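Writing for the Local Paper, Unit 4: The Obituary

Bring the handout to class. Last May over half the room didn't, and we all had to listen to me read it aloud.

An obituary is a news story with one piece of news in it, and the reader has that by the end of the headline. Everything after is who the person was and when to show up. Get the second part wrong and a family stands alone in a church hall with 59 ham sandwiches.

Order of business

Name first, in full, nickname in quotation marks if people used it. Then age, town, date of death. Then the service: place, hour, whether the family will be there to greet people. Then the life, starting with birth and parents. Survivors come near the end, preceded in death by after that. Some papers flip those two. Ask.

Verbs

"Died" is a fine verb. "Passed away" is allowed if the family wants it. "Went fishing with the angels" is allowed if the family is paying by the line.

Checking

Call the funeral home back, even if they sent the notice themselves. Spell every surname to them aloud. Barnabás Major once ran a notice in the Prisberg paper with the widow listed among the deceased, and she phoned him about it at 9 a.m.

Maiden names, stepchildren and towns that changed their names are where most corrections come from. The former Lollum Township is now part of Ortner, but the cemetery is still Lollum. Write it the way the sign does.

Homework

Write the obituary of Rozália Magyar, retired school cook, from the fact sheet. Keep it to four paragraphs. The sheet contains a wrong date. Finding it is part of the grade. Tsz-kin Shih has the spare copies.

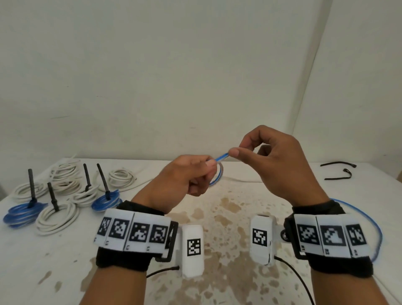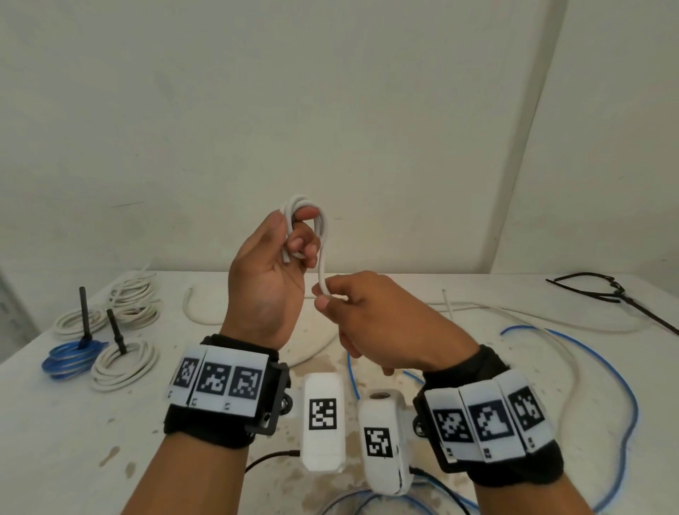
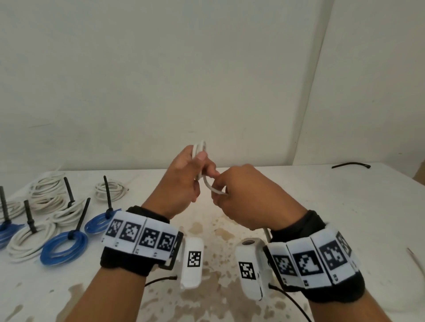 Department of Journalism and Community Writing, Nutatberg College

Drafts go in the box outside Room 803 before class. Tamás Veres grades the first round and does not accept "beloved by all" without a source.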